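7/11/25

Glue log, continued. Humidity in the back shop 41 percent at opening, which the Wekton meter reported with its usual air of having been asked a personal question. The meter on the wall says something else. I have stopped reading the meter on the wall.

Test pieces from the June batch came out of the clamps and I broke them over the vise, as tradition demands. Nine joints, white oak to white oak, all Sosska hide glue, mixed at three strengths. The thin mix failed in the glue line, cleanly, like it had been waiting for permission. The middle mix tore wood on most of them. The thick mix also tore wood, but it had gelled before I got the clamps on and left a line you could see from the parking lot. So: middle mix, warm the parts first, move faster than I like to move.

Warming the parts. I used the heat gun, because the warming cabinet is still full of somebody's veneer. To whoever owns the veneer: it is warm now. It has been warm since June. Please come and get it.

The glue pot thermostat overshoots. Set to 140, drifts up past 150, sulks, comes back down. Van Hecke's leaflet calls this "gentle cycling." Hide glue that gets cooked loses strength, so the gentle cycling is slowly ruining a jar of perfectly good Sosska. I have put the jar in a water bath inside the water bath. It looks ridiculous and holds steady.

Cost, for the people who ask about cost: the year's adhesives come to 2,364 so far, and some 200 of that is brushes. We don't wear out brushes. We leave them in the pot overnight and hold a small funeral in the morning. New rule, same as the old rule: last one out rinses the brush.

Arent clamps: the two with the bent screws are back on the rack, wearing the red tape I put on them so they would not go back on the rack. I've moved them to my own drawer.
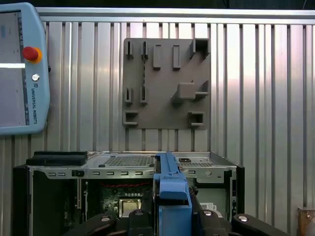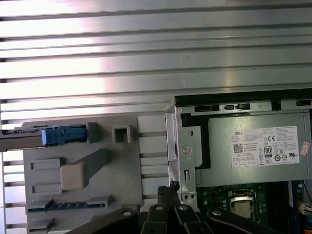

Reversibility test next. Took one of the surviving middle-mix joints and went at it with a damp rag and the iron. It let go after a long, boring while and came apart without taking any oak with it. Good enough for chair rungs, which is all I wanted to know.

Still to do: same joints again in ash, with the parts warmed properly. Try a pinch of urea in the thick mix to slow the gel. Order brushes. Write to Van Hecke about the thermostat, in a tone I will decide on after lunch.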